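Kudero-tables : démonstrations à la pince tenue en main

Salut et bienvenue ! Moi c'est Florin Coman, et si vous avez atterri ici, c'est sans doute que vous cherchez des démos de manipulation sur table faites à la main, sans téléopération (pour la téléop, voyez plutôt le dépôt Murkmont, qui a ses propres scripts et son propre format). J'ai écrit cette fiche un peu comme je l'expliquerais à un collègue devant un café, donc pardon d'avance pour les digressions.

Ce que contient le jeu

1824 épisodes, tous enregistrés avec des pinces à main, sur des plateaux en bois clair, avec des objets rigides, souples ou entre les deux : livres, tissus, liasses, boîtes imprimées, lames étiquetées. Une partie des épisodes se fait à une seule pince, l'autre à deux. Chaque épisode correspond à un geste complet, de l'approche au relâchement, et porte une consigne courte en français et sa traduction anglaise.

Mes épisodes préférés sont ceux à deux pinces, parce qu'ils obligent à penser comme un robot à deux bras. Quand on tient quelque chose par le bas avec une pince et par le haut avec l'autre, on sent tout de suite laquelle des deux mains commande, et la plupart des gens changent d'avis en cours de route ! Les feuilles et les tissus sont les pires (ou les meilleurs, selon votre modèle) : ça se courbe, ça glisse, ça brille.
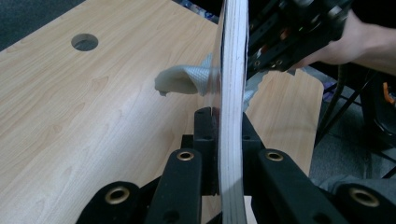 Pour ces épisodes-là, la consigne que je donne aux démonstrateurs est toute bête : une pince tient, l'autre travaille, et on ne croise jamais les poignets. Les deux trajectoires sont synchronisées dans le fichier, avec un champ « role » qui vaut « tient » ou « travaille ». Si les rôles s'inversent en cours d'épisode, le champ change aussi, image par image. C'est Veikko Eskola qui a codé ça un soir de mars et je lui dois toujours un repas.

Organisation des fichiers

- episodes/ : un dossier par épisode, numéroté à partir de zéro
- video.mp4 : la vue depuis la pince (et video_b.mp4 quand il y en a une deuxième)
- pose.csv : position et orientation de la pince, plus l'ouverture des doigts
- consigne.txt : la phrase donnée au démonstrateur avant le geste
- notes.txt : mes remarques en vrac, à lire au moins une fois, il y a des choses utiles dedans

Attention, l'ouverture des doigts est normalisée entre 0 et 1, et pas en millimètres. J'ai perdu une après-midi entière là-dessus, autant que ça serve à quelqu'un.

Comment on fait une démo

1. On pose les objets sans les ranger. J'insiste : pas d'alignement, pas de mise en scène, un bout de papier qui traîne peut rester où il est.

2. On lance l'enregistrement, on attend le bip, puis on bouge. Les épisodes démarrés avant le bip sont marqués « tôt » et vous pouvez les filtrer.

3. On approche avec les doigts bien ouverts, de part et d'autre de l'objet, sans se presser. Pour les pièces longues et plates, du genre lame métallique avec son étiquette bleue, je demande de garder un peu d'air entre les patins et la surface jusqu'au moment de serrer.
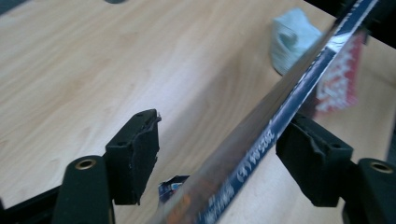
4. On serre, on déplace, on relâche. Pas de pause au milieu pour réfléchir : si on hésite, on finit quand même le geste et on recommence dans un nouvel épisode.

5. On relit la vidéo tout de suite et on note « bon », « moyen » ou « raté ». Les ratés sont dans le jeu, ne les jetez pas trop vite ! Chez Esposito, ils s'en servent pour apprendre à reprendre une prise mal engagée, et ça marche plutôt bien d'après ce qu'ils m'en ont dit.

Limites connues

Les reflets, d'abord. Dès qu'il y a du plastique transparent (les livres encore emballés, par exemple), l'estimation de profondeur part un peu n'importe où, et les bords de l'emballage se confondent avec ceux de la couverture. J'ai laissé ces épisodes dans le jeu, avec l'étiquette « brillant ». Si vous débutez, entraînez d'abord sans eux, puis ajoutez-les.
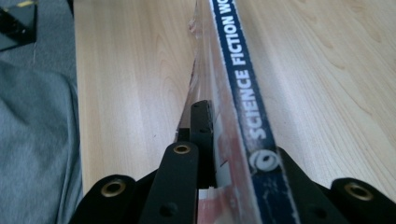
Prise sur la tranche : livre de poche sous plastique, dos bleu marine.

Ensuite, les tables se ressemblent beaucoup. Du bois clair, encore du bois clair... Un modèle entraîné uniquement là-dessus risque de bouder un plan de travail noir. L'équipe Dutwood prépare un complément sur d'autres surfaces, je mettrai le lien ici quand ce sera prêt.

Enfin, il y a du flou de mouvement dans les gestes rapides, surtout tout près de la pince. Je n'ai rien corrigé, les vidéos sont brutes.

Versions

v2 : ajout des épisodes à deux pinces et du champ « role », consignes relues par Veikko.
v1 : épisodes à une pince seulement. Le format de pose.csv était différent, ne mélangez pas les deux.

Pour signaler un souci, ouvrez un ticket avec le numéro de l'épisode et l'instant dans la vidéo. Je réponds en général le matin, avant neuf heures.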